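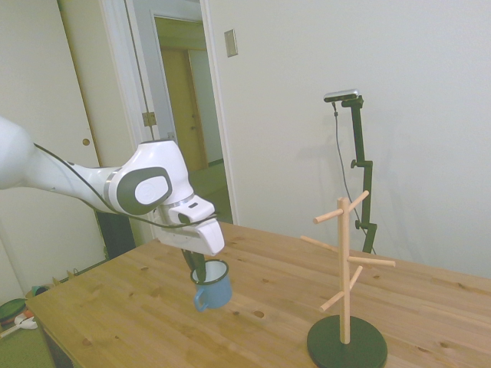
工房の手引き 圧縮空気用ホースおよび継手の取扱いについて

本ページは、Flisomau共同工房の利用者および同種の設備をお持ちの小規模事業所に向けて、圧縮空気用のホース、チューブ、継手を安全に、かつ長く使用するための要点をまとめたものです。対象は、一般的な空気圧縮機から供給される常温の空気を、手工具、エアブロー、小型の空圧機器に用いる場合に限ります。酸素、窒素、燃料ガス、蒸気、呼吸用空気、塗装用の溶剤を通すホースについては扱いません。これらには専用の規格品を用い、製造者の指示に従ってください。

記載の内容は、機器の取扱説明書に代わるものではありません。説明書と本ページとで記述が異なる場合は、説明書を優先してください。

1 作業を始める前に

圧縮空気の系統に手を加えるときは、必ず元弁を閉じ、下流側の圧力を抜いてから作業を行います。圧縮機の電源を切っただけでは、タンクにも配管にも圧力が残っています。当工房の主タンクは容量が約200リットルあり、停止後も相当の時間、工具を動かせるだけの空気を保持します。

圧力を抜く手順は次のとおりです。

・使用中の工具をすべて停止し、周囲の利用者に作業の開始を告げる。
・対象となる系統の元弁を閉じ、施錠できるものは施錠する。鍵は作業者本人が持つ。
・末端のエアガンまたは排気弁を開き、空気の音が完全に止むまで放出する。
・減圧弁の下流だけでなく、上流側の圧力計も零を示していることを確認する。
・途中に逆止弁がある場合は、その前後をそれぞれ放出する。

逆止弁の見落としは、当工房で過去に報告された不具合のうち、もっとも多いものです。系統図に逆止弁の記載がなくても、後から追加された機器に内蔵されていることがあります。継手を緩めるときは、圧力計が零であっても顔を近づけず、少し緩めて音がしないことを確かめてから外してください。

保護めがねは作業の種類を問わず着用します。軍手は継手のねじに糸くずを残すことがあり、シール面を扱う作業には向きません。

2 ホースの材質を選ぶ

圧縮空気に用いるホースは、材質により性質が大きく異なります。見た目が似ていても互いに置き換えられるとは限りません。

ゴムホースは重く、床に置いたときに落ち着きがあり、熱い切りくずや溶接の火花に対して比較的強い材料です。寒い時期にも硬くなりにくく、屋外での使用にも適します。反面、表面が作業物に触れると黒い跡が付くことがあります。仕上げ工程の近くで使用する場合は、跡の付きにくい外皮のものを選んでください。

ポリウレタンのホースは軽く、曲げやすく、組立作業や木工の仕上げに適しています。耐摩耗性も良好です。熱には弱く、高温になった部品や半田ごてに触れると短時間で穴が開きます。また、材質の種類によっては、湿気の多い場所に長く置くと加水分解により表面がべたつくことがあります。べたつきを認めたものは洗浄して使い続けず、交換してください。

ナイロンのチューブは硬く、形が崩れにくいため、機械内部の固定配管に向いています。繰り返し動かす箇所には使用しません。

塩化ビニルのホースには安価な製品が多く、園芸用や排水用のものが同じ売り場に並んでいることがあります。圧縮空気用と明記され、使用圧力の表示があるもの以外は使用しないでください。園芸用のホースを空気用に転用することは、当工房では禁止しています。

いずれの材質でも、外皮に最高使用圧力と使用温度範囲が印字されているか、納入時の書類で確認できるものを購入します。印字が摩耗して読めなくなったホースは、素性の分かる札を付けるか、廃棄の対象とします。

3 内径と長さの考え方

工具の力が出ないという相談を受けて調べると、圧縮機には問題がなく、細いホースを長く引き回していたという例が少なくありません。空気が流れるときの圧力の低下は、内径が小さくなると急激に大きくなります。

釘打ち機やエアブローのように、短時間だけ空気を使うものであれば、内径8ミリのホースで足りることが多いでしょう。研磨機のように連続して大量の空気を消費する工具には、これより太いものを用います。必要な流量は工具の説明書に記載されていますので、その値を満たすホースと継手を組み合わせてください。

ホースが太くても、途中の継手の穴が細ければ、そこで流れが絞られます。迅速継手は便利ですが、内部に弁があり、直結に比べて流路が狭くなります。延長のためにホースを継ぎ足すたび、その箇所で圧力が失われます。日常的に継ぎ足して使用している場所があれば、適切な長さのホースを一本用意する方が、結果として安定した作業につながります。

圧力の低下を調べるときは、工具を接続する位置に圧力計を入れ、工具を動かした状態で値を読みます。空気が流れていないときの圧力は、配管の途中でほとんど差が出ません。静止時の値だけを見て減圧弁の設定を上げると、工具を止めた瞬間に許容圧力を超えるおそれがあります。

4 チューブの切断

差込式の継手から生じる漏れの多くは、チューブの切り口に原因があります。斜めに切れたもの、つぶれたもの、縁に毛羽の残ったものは、奥まで差し込んでも内部のパッキンに均一に当たりません。

切断には専用のチューブカッターを使用します。ニッパーや電工用のはさみは、刃が両側から材料を押しつぶすため用いません。カッターの刃が鈍ると切り口が白く濁り、わずかに傾きます。替刃は工具庫の引き出しに保管していますので、切れ味の低下を感じた時点で交換してください。

手順は以下のとおりです。

・切断する位置に、油性ペンで細い線を一周記す。
・チューブの巻き癖を手で伸ばし、切断部の前後をまっすぐに保つ。
・刃を軸に対して直角に当て、途中で止めずに一度で切る。
・切り口を目と指先で調べ、外周に傷があれば傷のない位置まで切り戻す。
・内部に切りくずがないことを確認する。

ゴムホースのように補強層のあるものは、鋭利な刃物で少しずつ切り進めます。補強糸がほつれた場合は、糸を引き抜かず、切り口を整え直します。切断後に軽く空気を通して内部の粉を払うときは、開放端をしっかり保持し、人のいない方向に向けてください。

5 差込式継手の接続と取外し

チューブを継手に差し込むと、まず爪の抵抗があり、さらに押すとパッキンを越えて奥に当たります。最初の抵抗で止めたものは、圧力をかけた直後には抜けず、しばらくしてから外れることがあります。差し込む前に、継手の奥行きに相当する位置へ印を付けておくと、挿入の不足を目で確認できます。

差し込んだ後は、軽く引いて抜けないことを確認します。強く引く必要はありません。

取り外すときは、圧力を抜いたうえで、解放リングを均等に押しながらチューブをまっすぐ引きます。リングの片側だけを押すと、爪が一部残ったまま抜けて、チューブの外周に深い傷が付きます。一度外したチューブには必ず爪の跡がありますので、再び接続する前に先端を切り落としてください。繰り返し切り落とした結果、長さに余裕がなくなった場合は、無理に引き伸ばさず新しいものに替えます。

継手のすぐ近くでチューブを急に曲げると、差込部に横向きの力がかかり、漏れの原因となります。継手の出口からしばらくは直線を保ち、曲げの半径は製造者の示す値を下回らないようにしてください。

6 ねじ込み継手とシール材

管用ねじには、テーパねじと平行ねじがあります。テーパねじはねじ山そのものとシール材で密封し、平行ねじは端面のパッキンやOリングで密封します。平行ねじの部分にシールテープを巻いても、本来の密封面が傷んでいれば漏れは止まりません。

また、呼びが近い異種のねじは、途中まで手で入ることがあります。輸入された機械では規格の異なるねじが混在している場合がありますので、ねじゲージで確認してから組み付けてください。工具を使わなければ最初の数山も入らないときは、規格違いか、斜めに入っているかのいずれかを疑います。

シールテープを用いる場合は、次の点に注意します。

・おねじに残った古いテープを完全に取り除く。
・先端の一山から二山を残して巻き始める。
・ねじを締める方向に沿って、軽く引きながら重ねる。
・巻き終わりは引きちぎり、指で押さえてねじ山になじませる。
・締めた後に位置を合わせるための緩め戻しをしない。

先端を残すのは、テープの切れ端が配管の中に入ることを防ぐためです。細い切れ端であっても、電磁弁や減圧弁の弁座に挟まると、動作不良や内部漏れを引き起こします。位置合わせのために戻したときは、いったん全部を外し、テープを巻き直します。

製造時からねじにシール剤が塗布されている継手には、テープを重ねて巻きません。樹脂製の本体に金属の継手をねじ込むときは、過大な力で本体が割れることがありますので、指定の締付トルクを守ってください。

7 ホースバンドと加締め

ゴムホースを差し口に固定するときは、差し口の段がホースの内側に十分入り、バンドが段の上に正しく掛かるようにします。端に寄り過ぎたバンドは、締めてもホースの縁をつぶすだけで保持力が得られません。

ねじ式のバンドは、圧力をかける前に一度締め、使用開始から数日後に再度確認します。ゴムは圧縮された状態で少しずつなじむため、初回の締付けだけでは緩むことがあります。バンドの端がとがって飛び出しているときは、保護キャップを付けるか、手の触れない向きに回してください。

加締め式の継手は、金具とホースの組合せ、および工具の型が合っていなければ所定の強度が得られません。当工房の加締め機は、講習を受けた方に限り使用できます。講習はBence Kozmaが担当しており、三月と秋に受講者を募集します。外部で加締めたホースを持ち込む場合は、製作者による耐圧試験の記録を添えてください。

針金や結束バンドで空気ホースを固定することは、一時的であっても認めていません。

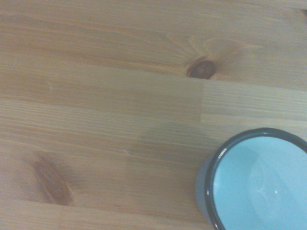 8 漏れの点検

小さな漏れは一か所ずつでは目立ちませんが、圧縮機の運転時間を延ばし、電力の損失と機械の消耗を招きます。Babatunde Ibrahimの作成した台帳によれば、当工房の系統には点検対象の継手が281か所あります。すべてを一度に調べることは現実的ではないため、区画ごとに順番を決めて実施しています。

漏れの有無をおおまかに知るには、工具をすべて止めた状態で圧縮機も停止し、タンクの圧力の下がり方を記録します。毎回同じ条件で行えば、以前との比較ができます。続いて元弁を閉じて同じ測定を行い、下がり方が明らかに緩やかになれば、漏れは主として元弁の下流にあります。

場所を特定するには、漏れ検知用の発泡液を継手に塗ります。台所用の洗剤を薄めた液でも泡は出ますが、成分によっては樹脂に亀裂を生じさせたり、金属の腐食を進めたりするおそれがあります。恒久的に使用する配管には市販の検知液を用い、確認後はふき取ってください。電気部品の近くでは液の飛散に注意し、必要に応じて通電を止めます。

塗布してすぐに大きな泡が出るものは見つけやすい一方、微細な漏れでは細かな泡が徐々に集まって白く見えるまで時間がかかります。塗った後、少なくとも一分程度は観察を続けます。継手の全周を見るために、小さな手鏡を使うとよいでしょう。

手のひらや指を近づけて漏れを探してはなりません。細い噴流は皮膚を傷つけ、体内に空気や異物を押し込むことがあります。炎を近づけて揺れを見る方法も、火災の危険がありますので禁止します。

漏れを見つけた場合は、その場で増し締めをせず、札を付けて位置を記録します。圧力のかかった継手を締めることは、割れや脱落のきっかけになります。修理は第1項の手順で圧力を抜いてから行います。

9 水分と油分の管理

空気を圧縮して冷やすと、含まれていた水蒸気が水となって現れます。タンク、配管の低い部分、フィルタの容器にたまった水は、錆や工具の故障の原因となります。湿度の高い季節には、一日の作業でも相当の量になります。

タンクのドレンは、毎日の作業終了時に抜きます。圧力が高いまま弁を一気に開くと、水と錆が勢いよく飛び出します。圧力を下げたうえで少しずつ開き、受け皿または排出用の管に導いてください。給油式の圧縮機から出るドレンには油が混じっていますので、そのまま排水口へ流さず、所定の容器に回収します。

配管は、ドレンを抜く箇所に向かってわずかに下がる勾配を付けて敷設します。枝管を主管の下側から取り出すと、主管にたまった水がそのまま工具に流れ込みます。主管の上側から取り出し、曲げて下ろす形が基本です。下ろした管の末端にもドレン弁を設けておくと、水を分けて抜くことができます。

フィルタ、減圧弁、給油器を組み合わせるときは、空気の流れに沿ってこの順に並べます。給油器の下流には油が付着しますので、塗装、接着、木材の仕上げに使用する系統とは完全に分けてください。一度油を通したホースは、内部を洗っても油分を除ききれません。当工房では、給油系統のホースには両端に赤い帯を、無給油系統には青い帯を付け、共用を避けています。

フィルタの容器がポリカーボネート製の場合、溶剤で拭いてはなりません。シンナー、アセトン、接点洗浄剤などの蒸気に触れただけでも細かな亀裂が入り、圧力によって破裂するおそれがあります。汚れたときは中性洗剤を薄めたぬるま湯で洗い、よくすすいで乾かします。白い曇りや細い筋が見られる容器は、圧力をかけず、ただちに交換してください。

ホースの引回しと保管

作業通路を横切ってホースを置くときは、保護カバーを用い、端を固定します。通路を避けられる場合は、天井または壁の支持具から下ろす方法を優先してください。扉のすき間を通したホースは、開閉のたびに同じ位置がつぶれます。車輪の付いた台や重い定盤の下を通すことも避けます。

使用を終えたら、元のコックを閉じ、残った空気を抜いてから巻き取ります。圧力の残ったホースは硬く、無理に巻くと継手の根元に力が集中します。肘と手のひらにかけて巻く方法は、ねじれを残しやすいため推奨しません。床にまっすぐ伸ばし、大きな輪を作りながら巻いてください。

ばね式の巻取機は、引き出した位置で固定される仕組みが確実に働くかを確認します。戻すときはホースの先端を手で持ち、巻取機まで付き添って歩きます。途中で手を離すと、先端の金具が振り回され、人や設備に当たることがあります。

保管場所は、直射日光、暖房機の吹出口、大型の電動機から離れた、涼しく乾いた所とします。電動機や溶接機の近くではオゾンが発生することがあり、ゴムの表面に細かな亀裂を生じさせます。釘一本に掛けると一点で折れ曲がりますので、幅のある掛け具か円形の台に掛けます。

屋内外の温度差が大きい時期には、冷えたホースをすぐに強く曲げないでください。室内にしばらく置き、柔軟さが戻ってから使用します。屋外の配管に水が残っていると凍結により継手が割れることがあるため、寒波の前には排水を済ませ、元弁を閉じておきます。

静電気への配慮

乾いた粉や細かな木くずを含む空気が樹脂のホースの中を速く流れると、帯電することがあります。清浄な空気だけを通す通常の系統では大きな問題になりにくいものの、粉体の吹付けや集じんに用いる場合は事情が異なります。こうした用途には、導電性または帯電防止の性能が明示されたホースを選び、製造者の指示に従って接地します。

可燃性の蒸気や粉じんが存在する場所での機器の選定は、専門の資格を持つ担当者の判断を要します。本ページの内容だけをもとに決定しないでください。

エアブローの使い方

切りくずの清掃には、まず刷毛か吸引を用い、それで取れない部分に限ってエアブローを使用します。空気で吹くと、切りくずは機械の摺動面や軸受の内部に入り込み、微細な粉じんは長く空中に漂います。

エアガンには、先端をふさいでも圧力が上がりすぎない安全型のノズルを取り付けます。圧力は作業に必要な最低限に下げてください。衣服や髪、皮膚に付いたほこりを空気で払うことは、圧力の高低にかかわらず禁止します。穴の中の切りくずを吹くときは、飛び返りを受けるための覆いを置き、周囲の人を遠ざけます。

交換の目安と廃棄

次のいずれかに該当するホースは、使用を中止してください。

・外皮に、補強層の見える切り傷や摩耗がある。
・膨れ、へこみ、折れ癖、局部的な柔らかさがある。
・曲げたときに表面に亀裂が見える。
・継手の根元が動く、または錆が進んでいる。
・べたつき、異臭、著しい変色がある。
・納入時期も仕様も確認できない。

粘着テープを巻いて穴をふさぐ補修は行いません。損傷が端に近く、残りの部分が健全であれば、切り詰めて継手を付け直すことができます。中央部が損傷した場合は、長いホースとしての再使用を諦め、短い用途に充てるか廃棄します。

廃棄するホースは、誤って再び使われないよう両端の金具を外し、短く切断してから所定の箱に入れます。真鍮と鋼の金具は分けて回収していますので、混入のないようご協力ください。

記録と備品の問合せ

ホースには管理札を付け、材質、内径、長さ、納入月、最終点検月を記入します。紙の札は油で読めなくなるため、刻印のできる薄い金属札か、透明な保護材で覆った札を用います。点検者の氏名は略さず記入してください。

当工房では、一般の手工具用にTurnachのウレタンホース、屋外作業用にAkpaluのゴムホースを常備しています。迅速継手はBovsteadの形式に統一しました。異なる形式の継手は、外見上つながっても保持が不十分なことがあります。持込みの工具に別の形式の継手が付いている場合は、受付で変換用の接続具を借り受け、利用後に返却してください。

在庫の補充は月ごとに行います。最後の一つを取り出した方は、棚の裏側にある補充票を受付の箱へ入れてください。

コメント

木工室利用者
給油系統と無給油系統を分ける件、自宅の作業場でも赤と青のビニールテープで真似しています。以前、塗装の前に吹いた板だけ塗料がはじいてしまい、原因が分からず困っていました。ホースを新品に替えてからは出ていません。

H.S.
第5項について質問です。チューブの先端を切り落とす長さに決まりはありますか。いつも目分量です。

Bence Kozma
H.S.様 お問い合わせありがとうございます。決まった寸法は設けておりません。爪の跡とパッキンの当たった範囲がすべて除かれる位置で切ってください。差込みの印を付けてある場合は、その印の外側で切れば足ります。

なかにし
圧縮機室の逆止弁の位置が、壁の系統図と違っているように思います。二番目の分岐の先です。

Babatunde Ibrahim
なかにし様 ご指摘のとおり、図が改修前のものでした。差し替えるまでの間は、分岐の両側で圧力を放出してから作業をお願いいたします。

匿名
園芸用ホースの禁止は当然と思いますが、散水の兼用リールが売られていて紛らわしいです。圧力の表示を見るようにします。

お問い合わせ：Flisomau共同工房 設備係(受付窓口または問合せフォーム) | © Flisomau共同工房 無断転載を禁じます | ページの先頭へ戻る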